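Partages 8 Commentaires 50

Compte rendu de la réunion cuisine, Maison Vitine, 15 juin 2020

Présents : Anjani Ginting, Dae-han Wang, Nazareno De Luca, Seo-ah Um, et moi au clavier (Byung-chul Um).
Excusés : les gens du deuxième, qui ont envoyé un mot très gentil et une liste de doléances assez longue, j'y reviens.

Bon, je préviens tout de suite, j'ai pris mes notes en mangeant, donc si j'ai mis quelque chose dans la bouche de quelqu'un d'autre, dites-le-moi et je corrige. On a commencé avec un quart d'heure de retard à cause du tram de Starkton, et on a passé ce quart d'heure à parler de confiture de rhubarbe (Anjani en a trois pots à donner, servez-vous, ils sont dans le placard du haut).

1. Le compte rendu de janvier

Adopté. Dae-han a fait remarquer que j'avais écrit « évier » partout où il avait dit « étagère ». Il a raison, et ça explique pourquoi plusieurs d'entre vous cherchaient un évier à repeindre. Je l'ai changé dans le classeur.

Nazareno a demandé où en était la fuite sous le ballon. Le plombier de Staterthorpe est passé, il a serré quelque chose, il a dit qu'on verrait bien. On voit bien : on garde la bassine encore un peu. Je le rappelle la semaine prochaine.

2. La table à vaisselle

Le gros morceau de la soirée ! On y a passé presque une heure, et je crois que tout le monde avait une opinion sur l'égouttoir, ce qui m'a étonné, moi qui pensais qu'un égouttoir était un sujet tranquille.

Pour ceux qui n'étaient pas là : on parle de la table blanche, celle qui sert de plan de travail pour la vaisselle propre et les tasses. Seo-ah a relu la liste du deuxième étage. En gros, ils trouvent que les assiettes finissent en pile n'importe où, que les tasses voyagent jusque dans les bureaux et n'en reviennent jamais, et que l'ancien torchon étalé en guise de tapis était « une honte » (je cite). Sur le torchon, on était tous d'accord, il est parti aux chiffons.

Le tapis brun reste, donc. Il couvre presque toute la table, il ne glisse pas quand on pose la vaisselle et il se secoue par la fenêtre. Nazareno aurait préféré quelque chose de plus clair, « pour voir les miettes ». Anjani a répondu que justement elle aimait autant ne pas les voir. On a voté quand même, brun à quatre contre un, et Nazareno a été beau joueur.

L'égouttoir noir reste aussi, pour les assiettes. Debout, dans les fentes, une par une. Dae-han a insisté là-dessus et je le note comme il l'a dit : une assiette couchée sur deux autres, ça n'est pas rangé, c'est posé. Les bols vont au placard, ils ne tiennent pas dans les fentes et ils basculent. On a discuté un moment de savoir si les grandes assiettes de la série Cha devaient y aller aussi, et la réponse est non, trop larges, elles ont leur pile à elles sur l'étagère (l'étagère, pas l'évier).

Et puis l'arbre à tasses. Alors là, je dois avouer que j'étais contre au départ. Je trouvais que ça prenait de la place pour pas grand-chose, et que des crochets sous l'étagère feraient la même chose. Mais bon, Seo-ah l'avait apporté de chez nous, je vis avec Seo-ah, je n'ai pas insisté très longtemps. Et puis je le trouve plutôt joli, en bois clair comme ça, avec la rose pâle et la bleu canard pendues dessus. La bleu canard a l'intérieur jaune vif, c'est ma préférée, je le dis ici pour que ce soit officiel !

Règle adoptée : une tasse s'accroche par l'anse, dans le sens qu'on veut, mais elle s'accroche. Anjani voulait qu'on fixe un côté pour chaque couleur, on a essayé d'en parler sérieusement et on n'a pas réussi. Pas de côté attitré, donc.

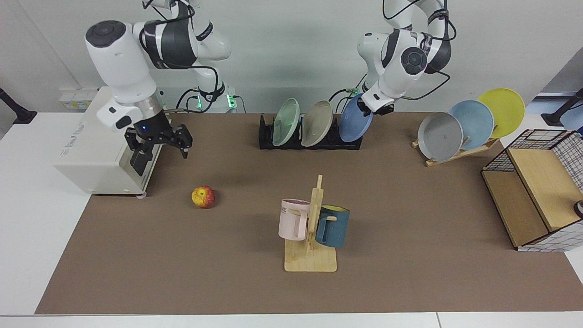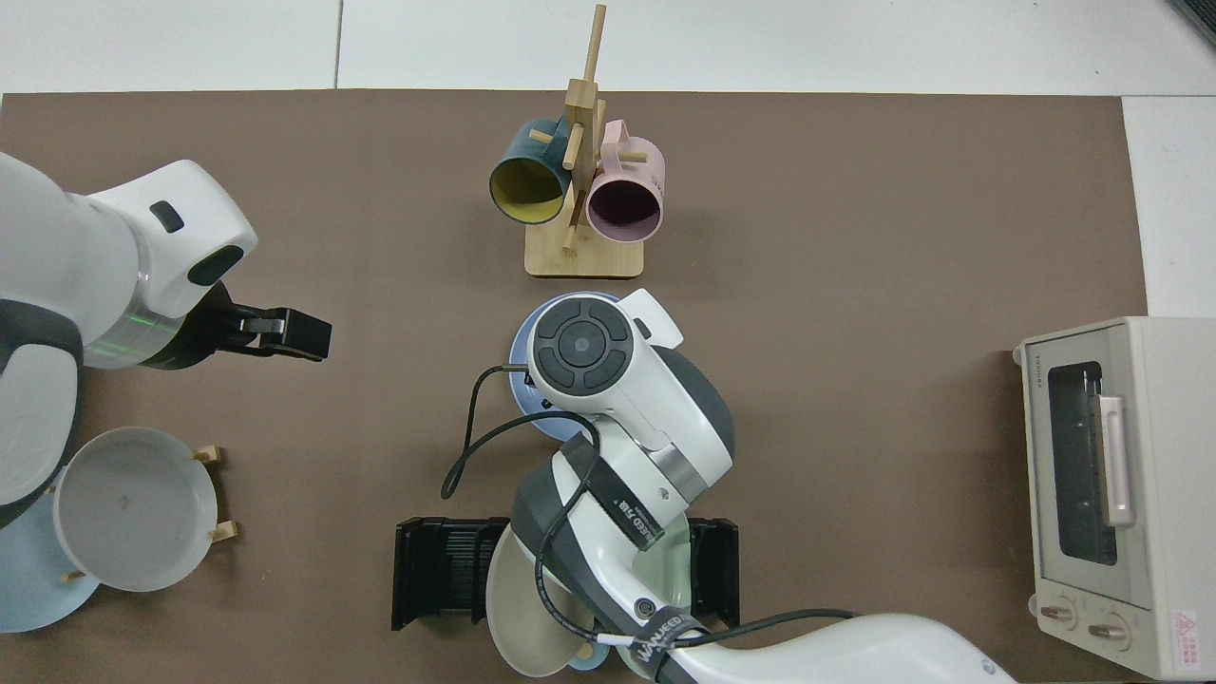 La table blanche : tapis brun, égouttoir noir, arbre à tasses avec la rose pâle et la bleu canard.

On a ensuite parlé de la place de l'arbre. Faut-il le mettre devant, à portée de main, ou plus au fond ? Dae-han est pour le fond, il a de grands bras. Seo-ah est pour le devant, elle a peur qu'on passe la main au-dessus des assiettes et qu'on en fasse tomber une. J'ai proposé qu'on le laisse bouger selon les jours, tant que le socle est bien à plat sur le tapis. Personne n'a dit non, donc je considère que c'est décidé, mais Dae-han a fait une tête, je le signale.

Reste la question des assiettes dépareillées. On en a des bleu clair et des vert pâle, et Anjani demandait s'il ne valait pas mieux tout racheter d'un coup, pareil pour tout le monde. Elle avait regardé les prix chez le marchand de Staterthorpe. Nazareno a dit qu'il quitterait la maison si on jetait les vertes (il plaisantait, je pense). Moi je trouve que le bleu et le vert vont très bien ensemble. On garde. Si quelqu'un en casse une, il le dit, on ne se fâche pas, et on la remplace par ce qu'on trouve au vide-grenier.

Dernière chose sur la table, les fruits. Les pommes vont dans la coupe de la fenêtre. Je sais que c'est pratique d'en poser une sur le tapis en passant, je le fais aussi, et Seo-ah m'a regardé pendant tout ce point de l'ordre du jour. Message reçu.

3. Les courses et les sous

On a 207 euros dans l'enveloppe. Anjani a recompté devant nous. Là-dessus il faut racheter du liquide vaisselle, des éponges, du thé et du papier pour la petite imprimante du couloir, qui en mange plus que nous ne mangeons de biscuits. Il a été convenu de mettre 50 euros de côté pour les imprévus, à ne pas toucher avant la rentrée, même pour du bon café. J'insiste, Nazareno : même pour du bon café.

Pour le thé, on change de fournisseur. Celui de la boutique Cha est meilleur, tout le monde l'a goûté pendant la réunion (sauf Dae-han, qui ne boit que de l'eau chaude et qui trouve ça très bien). Seo-ah passe la commande. Elle prendra du vert et du noir, et un sachet de tisane à la menthe pour le deuxième étage, en signe de paix.

Il y a aussi la vieille question du grand placard mural. Le menuisier de Starkton demande 3000 euros pour tout refaire, portes comprises. On a ri un peu, puis on s'est arrêtés de rire en rouvrant le placard. La charnière de gauche tient par une vis. Dae-han veut bien essayer de la réparer lui-même un samedi, et il a besoin de quelqu'un pour tenir la porte. Je me suis porté volontaire avant de réfléchir au poids de la porte.

4. Le tour de vaisselle

Le tableau actuel ne marche pas, on le savait tous. Il était collé derrière la porte, et quand la porte est ouverte, eh bien, on ne le voit plus. Nazareno le refait en plus gros et le met à côté de la fenêtre. Chacun prend un jour, on échange librement, mais on écrit l'échange sur le tableau, parce que l'échange crié dans l'escalier, ça ne compte plus.

Ce qu'on attend de la personne du jour, tel qu'on l'a formulé ensemble :
- laver ce qui traîne dans l'évier avant de partir ;
- mettre les assiettes debout dans l'égouttoir ;
- accrocher les tasses ;
- passer un coup d'éponge sur la table et secouer le tapis si besoin.

Anjani a demandé si ramasser les tasses dans les bureaux faisait partie du tour. Longue discussion. Non. Chacun redescend la sienne. Le deuxième étage a été cité plusieurs fois à ce moment-là, je n'en dis pas plus, on les aime beaucoup.

5. Divers

La fenêtre de la cuisine ferme mal, il faut pousser en bas et tourner en même temps. Seo-ah fera un petit mot à coller dessus.

Quelqu'un a laissé une boîte de lentilles au frigo avec le nom « Vitine » écrit dessus. Comme c'est le nom de la maison, on ne sait pas trop à qui elle est. Si c'est la vôtre, il est temps.

Dae-han voudrait qu'on organise un repas tous ensemble avant les départs en vacances, au jardin s'il fait beau. Il s'occupe du riz, Nazareno a parlé de focaccia (oui !!), il manque quelqu'un pour les desserts et quelqu'un pour les chaises. On commence à 8 heures du soir, quand il fait un peu moins chaud. Reste à choisir le jour, je fais passer une feuille.

Qui fait quoi :
Byung-chul : rappeler le plombier, tenir la porte, faire passer la feuille pour le repas.
Seo-ah : commande de thé, mot pour la fenêtre.
Anjani : liquide vaisselle, éponges, papier, et l'enveloppe.
Nazareno : nouveau tableau.
Dae-han : charnière, riz.

Prochaine réunion quand le placard sera réparé ou quand il sera tombé. Apportez vos tasses.

Byung-chul

Partager ce compte rendu 8 partages 50 commentaires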